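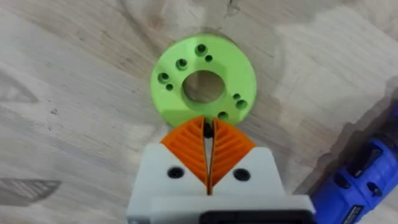 What do you get to see at a robotics open day if you don't know a thing about robots? Mostly small machines doing small jobs, with the people who built them standing close enough to answer anything you ask. You don't need any background, and most of the folks I met in line had none either.

Community > Open Days > Promuren Gallery

I went to the Promuren open day in July, and I've been meaning to put the pictures up ever since. The plan was to stay an hour. I left when they were stacking the chairs! The workshop is the back half of an old building on the canal side of town, 4,000 square feet according to the sign by the door, and they'd opened up all of it except the paint room.

First, the practical stuff, for anyone thinking of going next year. Parking is terrible, take the bus. The coffee is free and pretty good. They hand you a sticker with a number on it when you come in (I was 126) and I thought it was for a raffle, so I kept it safe all afternoon. It was for the fire count.

The bench I liked best was Ifeanyi Usman's. He runs the small assembly projects at Promuren and he'd picked a job that sounds like nothing when you say it out loud: a round green plate, a bunch of holes, and a robot gripper with soft orange fingers working right up against the rim. I pulled up a stool. A boy next to me, maybe nine, asked why it didn't just use a hand, and Ifeanyi said hands are the hardest thing there is to copy, so they'd stopped trying and gone with something that bends. The fingers have slanted ribs inside, and he passed around a spare so we could squeeze it. Push on one side and the tip curls toward you. I must have done it 20 times — it's very hard to put down.

He also told us the gripper software came out of an older project called Jotbridge, which was supposed to sort pens for a school supply company. That one got shelved, but the part that lines things up was worth keeping. I wrote "Jotbridge" on my hand so I could look it up later and then washed it off at lunch, naturally.

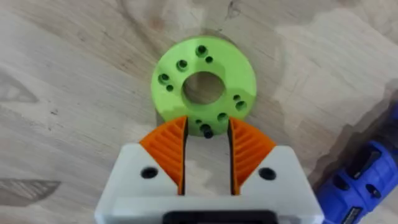 What surprised me most about the demo was how much of the talk was about being off by a hair. I'd figured the grabbing would be the tough bit, and Ifeanyi said no, it's the last tiny stretch, when you're nearly there and a small mistake turns into a jam. He got us to bend down and look along the bench so we'd see what he meant. You've got that black pin standing up at the bottom edge of the green ring, and the two fingertips come in on either side of it, so there isn't a lot of room to be sloppy. A woman behind me said it looked like threading a needle with tongs, and he laughed and said he was going to steal that.

Someone asked how many practice runs they'd logged on this one job. He checked his laptop and read out 1,497. You could hear the whole group go "oh." He said plenty of those were bad ones and they keep the bad ones too — that got a few more questions going, mostly from a retired machinist who clearly could have stayed all week.

I didn't get pictures at the other benches, so a few words will have to do. Beletti had a table by the window with a cart that follows you around. It followed me to the coffee and back, and then it followed somebody else, and I'll admit I was a little hurt. Hjaltadóttir was over by the loading door with a sorting belt, very loud, very popular with kids. They let six people at a time try the controls and the line went past the restrooms, so I skipped it.

There was a talk upstairs at 3:30 about getting started at home on a small budget. I only caught the end. The speaker's advice was to pick one boring task and stick with it until you're sick of it, and after an afternoon at Ifeanyi's bench that made sense to me.

If you were there and got any good shots of the Beletti cart, send them over and I'll add them to the page. I'd especially love one of it going up the ramp, since I was holding two coffees at the time and couldn't get my phone out.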